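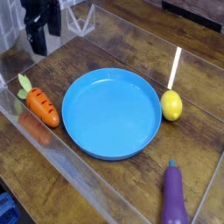

Saturday, late morning start, bench 2

Back on the pick-and-place set for Draltham. Target is 100 usable demos of "put the toy food on the blue plate," driven by remote control, operator on the leader arm the whole time. I've been putting this off all February, so coffee first, then no excuses.

Setup: carrot, lemon and eggplant inside the acrylic walls, plate in the middle, gripper starting open and up in the far left corner. Plate starts empty every time. I'm keeping the start pose the same for now and only moving the toys. We can get fancy with start poses later (Provon did that from day one and their notes are a mess to read).

The carrot is the friendly one. Come in across the body, close, lift, done! It went well as long as I lined the fingers up before going down. If I tried to fix the angle on the way down, I ended up nudging it toward the front panel, and then there's hardly any space to get a finger in behind it. Threw out a bunch of those early ones.

The lemon is the pain. When it sits almost touching the rim of the plate there's no gap on that side, so one finger lands on the plate and shoves it. I tried coming in parallel to the rim and that's much better, slower but clean. Told myself I'd do every lemon that way from now on so the policy doesn't see two different styles for the same spot. Merkley had exactly that problem on the drawer task, half the demos from the left and half from the right, and the arm dithered in the middle forever.

Eggplant: grab it up near the narrow end. The fat end is slippery in the fingers and I dropped it over and over. Also it likes to end up near the right-side panel, and I don't love how close the wrist gets to the acrylic down there. Going to add a keep-out margin in the teleop config before anyone else drives.

Speed. I drive too fast when I'm bored. Looked back over the plots after lunch and the last part of the morning is visibly jerkier than the beginning. Dropped the scaling a notch and it helped right away. My hand cramps after around 6 in a row, so I'm taking a real break at that point, standing up and everything.

Count at the end of the day: 149 recorded, not yet filtered. Pretty sure I'll clear 100 once the drops and the plate shoves come out, but I haven't gone through them yet.

Still open:
- do we keep the recoveries (drop, regrab, place) as their own group? I vote yes, they might be the most useful thing in there
- try the Yüksel replay script on a few of the good carrot runs
- longer pause with the gripper open after release, I keep cutting the recording too early
- the leader arm trigger is sticking again, needs cleaning before the next session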